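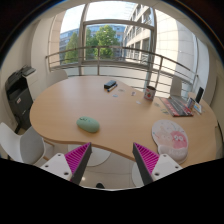

中間進捗報告:手持ちグリッパによる卓上片付け動作の学習

1.期間中の概要
当期は、手持ちグリッパで収集した実演データから片付け動作の方策を学習し、Skutirnessアームに載せて評価するところまでを予定していた。データ収集は11月で計画分を終え、学習と初回評価も済んでいる。未着手は、拠点をまたいだ評価のみである。

2.データ収集
収録した実演は2838件で、このうち157件を除外した。除外の主な理由は自己位置推定の途切れと、指先が対象に届く前に記録が終わっていたことである。残る2681件を学習に用いた。
収録場所は8か所で、いずれも実際に使われている執務室または打合せ室とした。対象物はマウス、マグカップ、ペン、スマートフォンなど机上にふだんあるものに限り、専用の治具や目印は置いていない。曲線の縁をもつ机や、大きな窓に面した机も含めた。前期の報告で指摘を受けた「矩形の机に偏っている」という点は、これで一応解消したと考えている。

3.手法の変更点
前期は手先カメラの画像1枚を入力としていたが、当期から直近2枚を入力とし、グリッパの開き幅の履歴を加えた。出力は手先の相対移動量と開き幅で、前期と同じである。魚眼画像の歪み補正は行わず、そのまま符号化器に入れている。補正した場合も試したが、画像の周辺が失われ、把持直前に対象を見失う例が増えたため採用しなかった。
学習基盤はHurkuraに移した。移行作業に予定より時間を要し、評価の開始がその分遅れた。

4.評価結果
Idahosaの評価室で、学習に使っていない机と物品を用いて試行した。マウスやマグカップのように高さのあるものは安定して把持できた。一方、ペンや紙片など薄いものは失敗が多い。指が天板に触れる手前で閉じてしまう例が目立ち、高さ方向の誤差が主因とみている。
物が重なっている場合、たとえばペンの上に別の小物が載っているような配置では、どちらを先に取るかが試行ごとに変わった。実演者の間でも順序がそろっていなかったので、データ側の問題と判断している。
窓からの光については、逆光の条件でも把持動作に大きな劣化は見られなかった。ただし日没後の評価はまだ行っていない。

5.課題と対応
(1)薄い物の把持:指先の接触を開き幅の変化から推定する処理を追加する。指のパッド形状の変更は、既存データとの整合が崩れるため当面見送る。
(2)取り出し順序:収録手順書を改め、上にある物から取ることを明記した。既存データへの注釈付けは次期の前半で行う。
(3)計算時間:推論の遅れが動作に影響する場面があり、符号化器の軽量化を検討中である。

6.次期の予定
Undvilleでの評価を最優先とする。機材の搬入日程は先方と調整中で、確定次第連絡する。あわせて日没後の条件を評価に加え、薄い物に絞った追加収録を行う。
予算の執行は計画の範囲内であり、費目間の流用は生じていない。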